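Is the Keltex two-arm kit worth it for a beginner who wants to sort alphabet blocks?

Asked by Yolanda Mercado, August 5, 2021

Hi all! I run a little toy library and I've been going back and forth on the Keltex two-arm tabletop kit (the one with both arms on a single rail). I've got the loan of one until the end of the month, then I either pay for it or send it back. What I'd like it to do is pick up wooden alphabet blocks and put them into bins by colour. My own go at it so far:
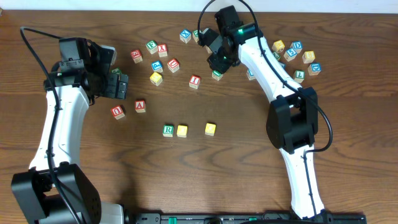
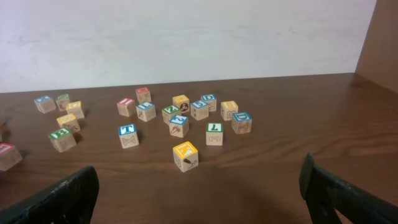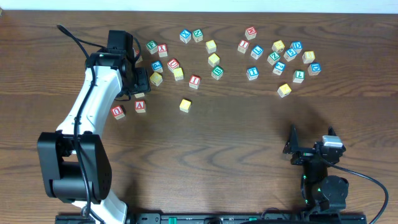

Same brown table and same sort of blocks all the way through.

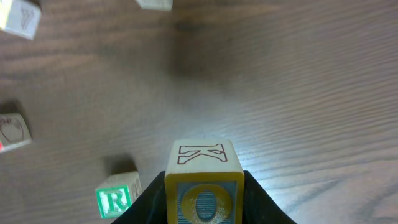 The seller, Lerum, is also pushing a setup service for $300 on top, where someone walks you through calibration over a video call. I can follow instructions but I'm no programmer — I got through the arm assembly with the manual and a lot of tea. Is the service worth the money? And do I need to thin the blocks out before I start, or will it cope with a jumble? My neighbour reckons I should just hire a teenager.

Otis Van Dusen

I've had mine since April and I'd say keep it, skip the service. The calibration routine is in the back of the manual and took me an evening. Do the left arm all the way through before you touch the right one, and save the settings under different names (I overwrote mine and had to start again, not my favourite night).

As for the jumble, start with 12 blocks and leave a good finger's width between them. Once it's picking those up reliably, add more. Colour is the easy bit if your lighting is steady. Mine kept mixing up blue and green until I closed the blinds and used a lamp with a plain white bulb. Also check your cables have enough slack at full reach before you run anything fast!

Jovita Palacios

get the prosow one instead, way better

Lucinda Whitlock

I'll put in a word for the setup service. I paid for it and the fellow spent ages with me on grip strength, which I'd set far too high, and he sent me his settings file afterwards. If you've never done any of this before, that's a fair bit of grief saved. If you're handy like Otis, maybe not.

One thing to ask Lerum before you pay — does the $300 cover both arms? Mine did, but I had to get them to put it in writing. Ask what replacement fingers cost as well, and how long they take to ship.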